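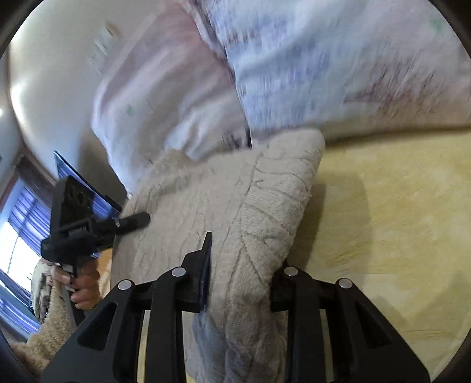 *Cable-knit, folded, with the pillows behind*

Jul 2, 2024

**1/** Today I put my bedroom in summer order. I know, it is already July and I am late. In Hondlow the nights were cool until last week, so I kept everything on the bed and I did not complain.

**2/** The knit one is always the first problem. It is thick, it has cables, and when you fold it one time it already looks like a big bread. I never hang knits. On a hanger they grow long and they do not come back.

**3/** My way: lay it flat, bring the sides to the middle, then fold from the bottom up. Press with the hands, not with the knee. (I used the knee in December. The creases stayed for 17 days.)

**4/** Somebody asked me last time about vacuum bags. I tried the Grakska ones, a pack of 7. For pillows they are very good. For knits I don't like them, the ribs become flat and sad. Now I use a plain cotton bag from Prora with 2 pieces of cedar inside.

**5/** Next job is the light cloths. These I shake out over the bed before I fold them, because on the floor they collect every hair in the house.

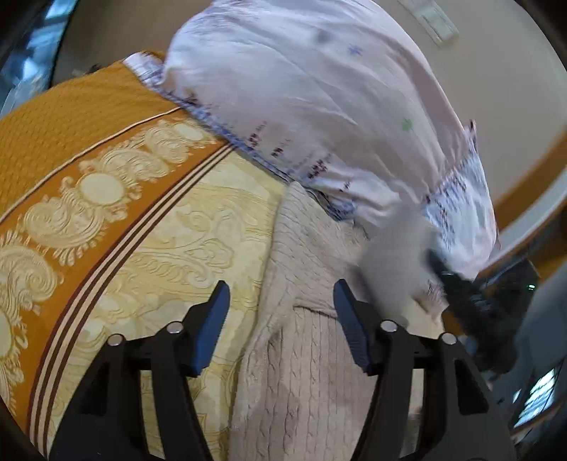 *The light one over the orange bedspread. I like its dark red prints and the narrow blue and white border.*

**6/** Thin cotton is the opposite of wool. It is easy to fold but it doesn't want to stay folded. I match the corners first, I make a long strip, and then I roll it. A roll stays closed in the drawer and I can see the border from the side, so I know which one I am taking.

**7/** The orange bedspread stays all year. I bought it from Nair, a small shop near the bus station, and I paid more than I planned. With the cream pattern on it, even a gray morning looks warmer. No regrets.

**8/** Washing: the bedspread alone, cold water, inside out. The first time I washed it together with a white shirt. Now I own a peach shirt.

**9/** One question for people who know wool better than me. Do you wash a heavy knit before you store it, or only put it in fresh air for a day? My mother says wash, my aunt says air, and they are both very sure. I have 13 more things to fold, so please take your time with the answer.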